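**Kadell updates fitted sheet sizing after depth complaints**

2 June 2021 - Bedding maker Kadell has changed the way it sizes fitted sheets, replacing the single "standard" label with a stated pocket depth on every package. The change applies to all sheets shipped from its Fitzgerald plant from this week. Prices are unchanged.

The company said the old label covered sheets cut to several different depths, depending on which mill supplied the cloth. Buyers with thicker mattresses reported corners that slipped off overnight. Kadell logged 192 such complaints between the start of the year and the end of April, most of them about its Lindia cotton line.
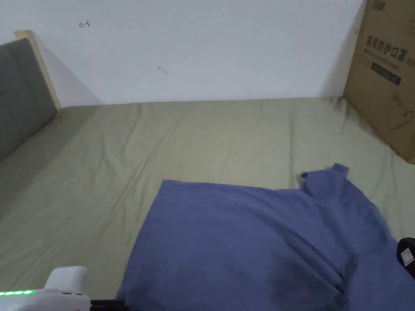
Pocket depth is the height of the side panel, measured from the top seam to the elastic. It has to cover the side of the mattress and leave enough cloth to turn under the bottom edge. When the depth is right, the top surface lies mostly taut, with only shallow creases running lengthwise, as on the olive-green sheet here. When the pocket is too short, the elastic sits on the side of the mattress and pulls upward. When it is too deep, the surplus works its way to the top and forms loose folds.

Kadell tested the revised patterns on 300 sheets before release. Each was washed and dried 10 times, then measured again at all four corners. Sheets that had lost too much depth were traced back to their cutting batch, and the allowance for shrinkage in the Lindia line was raised as a result. The Conance line, a cotton-polyester blend, needed no change to its allowance.

The elastic has also been revised. It now runs around the full hem on both lines - earlier Lindia sheets had elastic at the corners only. A woven tag marks the foot end.

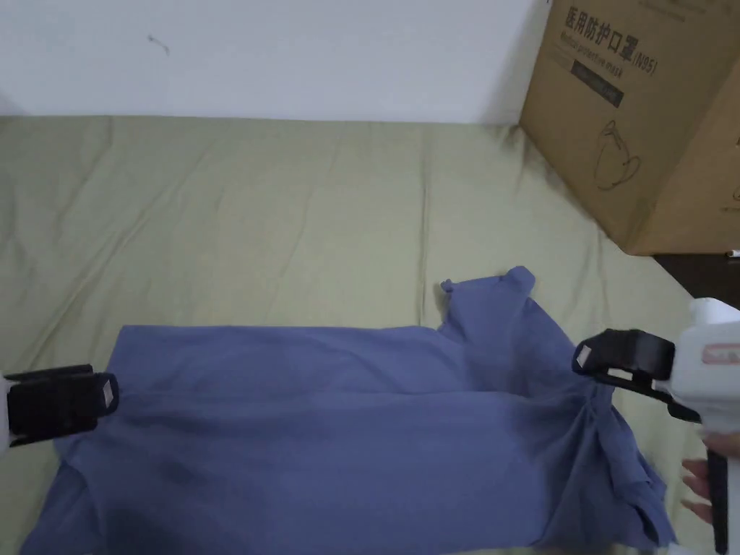

Do owners of the older sheets need to replace them?

Only if the corners come off in normal use. The old sheets remain suitable for thinner mattresses, and Kadell will exchange a Lindia sheet that does not fit if the buyer has the receipt.

Exchanges are handled by mail through the Fitzgerald plant. An initial stock of 1000 replacement sheets has been set aside, in queen and king sizes. Twin and full sizes will follow when the next cutting run is complete. Pillowcases and flat sheets are not affected by the new labels.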